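Drarnstead Homestay Program
Frequently Asked Questions for Host Households

Home | Students | Hosts | Forms | Contact

This page answers the questions most often put to the Homestay Office by households in Drarnstead and Stiltavside. It should be read together with the Host Agreement. If the two differ, the Host Agreement applies.

Who are the students?

Students placed through the program are enrolled in the English preparation course at Lasham College. All are 18 or older on the day they arrive. They come to study full time and are expected to attend class every weekday morning. Most stay with one household for a full term.

Who may apply to host?

Any household within the Drarnstead or Stiltavside bus area may apply. Families with children, couples, single adults and retired persons are all considered. Every adult living in the home must complete a background check before a placement is confirmed. Applicants who rent must supply written permission from the landlord.

How many students may we host at one time?

The limit is 2 students per household. They will not speak the same first language unless both have asked to be placed together. Students may not share a bedroom except where they are siblings and have agreed to it in writing.

What must the bedroom contain?

The room must have a door that closes, a window that opens, a bed, a desk or table with a chair, a lamp, and space to hang and store clothing. A sofa bed in a living room does not qualify. The room should not be used by other members of the household as a passage or for storage during the stay.

Who provides the bedding?

The host does. Please supply a pillow, two sets of sheets, a blanket suited to the time of year, and towels. Students are told not to pack bedding.

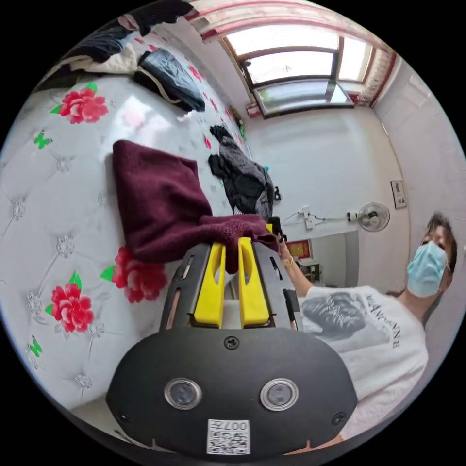 Bedding does not need to be new, and hosts are not asked to buy a matching set. The office checks only that it is clean, complete and warm enough. Color and style are left to the household. A white quilted bedspread with red peonies is as suitable as a plain blanket, and many students have written that a bed made up with the family's own things helped them settle in. Heavy covers that cannot go into a home washing machine should be used over a sheet and a washable blanket. Feather pillows should be put away until the student's allergy form has been received.

How often should bedding be washed?

Sheets and pillowcases should be changed every week. Hosts may do this themselves or show the student how to use the washer and dryer. Please agree on one or the other during the first few days, as misunderstandings over laundry are among the more common reasons for calls to this office.

What will we be paid?

Hosts receive a payment of $200 per week for each student. This covers the room, utilities, breakfast every day, and dinner on each day that the student is home. Lunch on school days is the student's own expense. Payment is made by direct deposit on the first business day after each full week of the stay. Partial weeks are paid by the night.

The program does not give tax advice. A yearly statement of payments is available from the office on request.

What meals are expected?

Students should eat what the household eats, at the table with the household where schedules allow. Dietary needs are listed on the placement form. If your household cannot meet a listed need, decline the placement at that stage. Declining does not affect future offers.

What clothing should students bring for winter?

Many students arrive from warm climates and do not own a winter coat. The office recommends that they buy outerwear after arrival, when they have a better sense of local conditions. The clothing exchange at the Morris Building is open to all enrolled students from November and accepts donations from hosts throughout the term. Coats, boots, gloves and knitwear are always needed.
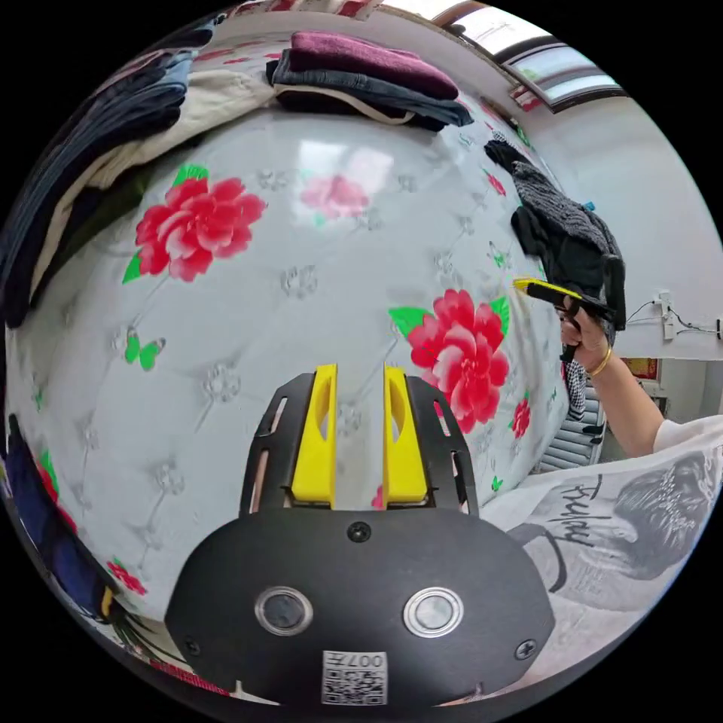 Quilted bed cover with a red peony print.

Donated items should be washed and folded before drop-off. The exchange cannot take pillows, mattresses or underwear. Questions about donations may be sent to Sille Lund at the Morris Building desk.

May we set house rules?

Yes. Rules should be written down and given to the student on the first evening. They should apply fairly and be explained in simple English. Common subjects are quiet hours, kitchen use, visitors, shower times and smoking. Hosts may not set a curfew earlier than 11 p.m. for adult students, although they may ask to be told if a student expects to be late.

Overnight visitors are allowed only with the host's consent.

May we enter the student's room?

The bedroom is the student's private space for the length of the stay. Please knock and wait. If the room must be entered for cleaning or repairs, tell the student the day before. In an emergency no notice is needed, but the student should be told afterward. Locks may be fitted to bedroom doors if they can be opened from the inside without a key.

Who is responsible for a student's belongings?

Students are advised to carry their own insurance for laptops, phones and other valuable items. Hosts are responsible for loss or damage that they cause.

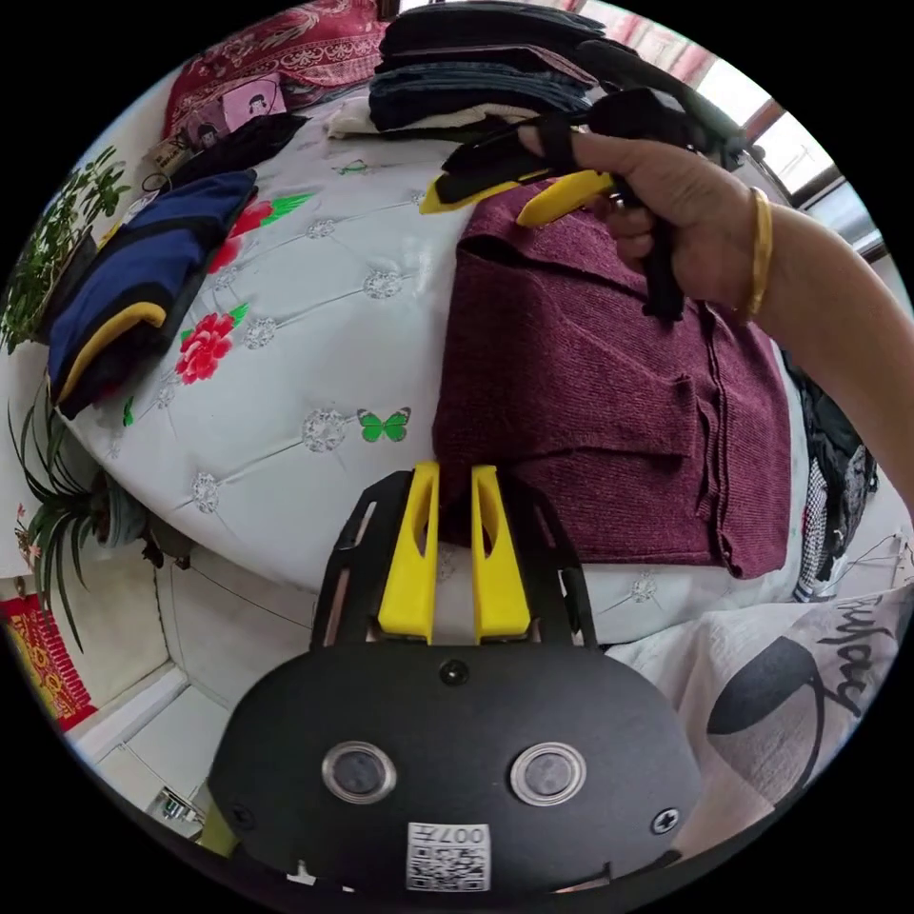
Knitwear damaged in the wash accounts for a large share of the small claims received each year. Where hosts do the laundry, they are asked to set woolens aside and return them to the student unwashed unless both have agreed on how they should be cleaned. Claims must reach the office in writing within 4 weeks of the event, with a receipt or a fair estimate of value.

What if the placement is not working?

Speak with the student first, if you feel able to do so. Many problems come from differences in habit and are settled with one conversation. If the matter continues, contact the placement coordinator, Junaid Talpur, who will arrange a meeting with both parties. Either side may end a placement with two weeks' notice. Where safety is in question, the student will be moved the same day.

Will someone visit our home?

Yes. A home visit is made before the first placement and once a year after that. Visits are carried out by Solange Fraser in Drarnstead and by Si-eun Ham in Stiltavside. The visit takes less than an hour. The visitor will need to see the student bedroom, the bathroom, the kitchen, and the smoke and carbon monoxide alarms. The rest of the home does not need to be shown.

May we keep pets?

Pets are welcome but must be listed on the application, including those kept outdoors - some students have severe allergies, and a few are afraid of dogs.

May the student look after our children?

No. Students may not be asked to provide child care, cleaning or other work in exchange for room or meals. Light tasks such as clearing the table or taking turns with dishes are acceptable where other members of the household do the same.

How do we apply?

Application forms are available on the Forms page and at the front desk of Lasham College. Completed forms should be returned to Liudmyla Hrynyshyn, Homestay Office. Please include copies of photo identification for each adult and, where needed, the landlord's letter. Forms without signatures will be sent back.

The office is open from 9 a.m. to 4:30 p.m. during term. The after-hours number printed on the host card is for emergencies only.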